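Desk Surface Standard: What Changes in July

Facilities has closed the review of shared worktables at Bromwood, and the revised surface standard takes effect in July. It applies to all butcher-block tops on the second floor and to the two benches in the Mao annex. Tables with laminate or steel tops stay under the existing rules, which are posted on the supply room door.

The review began with the inventory of small loose items. Over a period of 16 weeks, Shengli Ye logged what was left on each table at 6 p.m. and where it was found the next morning. Most entries were items without an assigned place: cups, cans, lidded containers, paperweights, single plants. Tools were rarely a problem, as tools already have outlines on the wall boards. The small items had nothing, and they moved from table to table until someone put them in a drawer.

The new standard gives each table one open box or inverted bin as a center point. The default model is a white perforated unit. Perforation was preferred over solid sides for two reasons. Dust falls through and can be wiped from the tabletop in one pass, and a damp item does not leave a ring on the wood. Units may be placed open side up for storage or open side down as a raised shelf. Either orientation is acceptable, provided the long side runs parallel to the front edge of the table.

Plants and drinking glasses go behind the box, toward the back edge. Small items in active use go to the right of the box. Left-handed users may request a mirrored layout by writing to Facilities, and the table label will be changed to match.

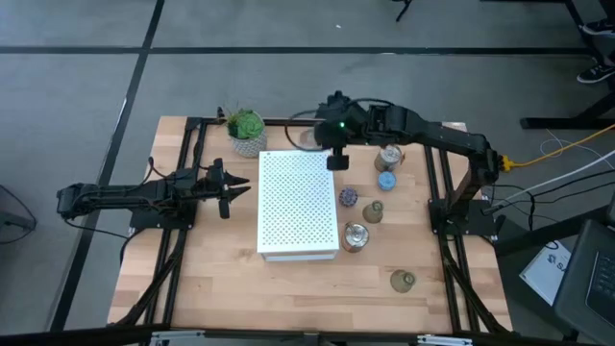 White perforated box at center, with a potted succulent behind it and small items to the right.

Three points from the comment period need clarification.

Plants. One plant per table is permitted, in a pot with a closed base or a saucer. Succulents are preferred on butcher block. Overwatering was the cause of most finish damage recorded last year, and rosette types tolerate a long interval between waterings. Water at the sink, let the pot drain, then return it to the table. Do not water in place.

Glassware. Clear glass cups are permitted on worktables, but they must stand behind the box and never along the front edge. A cup left overnight will be washed and returned to the kitchen shelf. Glass balls and other round objects need a ring or a shallow dish when the table is not in use. The tops are level to within 2 mm, but a smooth ball will still travel if the table is bumped.

Cans and lidded containers. Labels must remain on. A can with no label is treated as unknown contents and goes to the locked cabinet — this includes cans that have been emptied and reused. Small round containers should be stored with the lid on and the contents written on the underside. Several teams asked for color coding by lid. This was considered and dropped, as the Pledeo and Avitz containers already in stock come in overlapping colors and replacing them was not in the budget.

Wood care is unchanged except for the interval. Tops are now oiled every 9 weeks. Clear the surface fully on the posted evening, including the box and the plant. Apply nothing else to the wood, and do not use spray cleaner near the end grain. After oiling, the surface must stand clear for 20 hours. Items found on a freshly oiled top will be moved to the gray shelf by the door.

Replacement boxes, saucers and rings can be drawn from the supply room without a form. Requests for a second box on one table do need a form, and the width of the remaining clear area must be stated on it. Corrections to table labels go to Shengli Ye.

Recent items
Supply room: new shelf numbering
Mao annex sink closed for repair
Carpet tape: how to request a line change
Lost and found, second floor
Wall board outlines, revised sheet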